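Subject: Re: [clodcombe-render] Banding on pale curved surfaces after 8-bit export
From: Rodel Magbanua
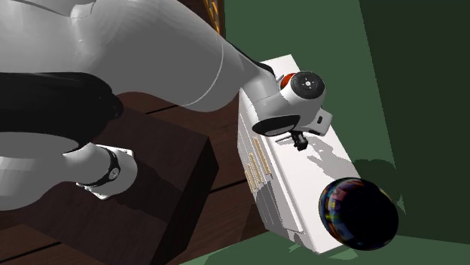 Faint stepped shading on the curved white casing.

On 11 April, the list archive has Jekora writing:

> We see stepping in smooth grey gradients on every export. Raising the
> sample count from 31 to 200 made no difference. Is this the denoiser,
> or is the colour depth being cut somewhere upstream?

Colour depth, I think. Sample count controls noise, and noise hides banding, so a cleaner result at 200 can look worse than a grainy one at 31.

The Semico exporter converts to 8 bits before it applies the tone curve. Any gradient that spans only a few code values then gets stretched, and the gaps show up as steps. Pale greys suffer most with our default curve. Textured surfaces such as timber usually mask it.

Two things to try, in this order:

Set the intermediate buffer to 16-bit float in the export profile. The Sarmiento build ignores this flag when the profile is read from a network path — copy it to local disk first.

Then turn on dithering at the final conversion. One code value of amplitude is enough. Leave it off for masks and depth passes.

If the steps persist, check your monitor profile. Mine had a damaged calibration table last year and I lost most of an afternoon to it.

Ticket 1098 has the patch to reorder the conversion. It applies cleanly to the current branch but I haven't run it against the older licence server. Could somebody with access to that machine test it and post the log?

Rodel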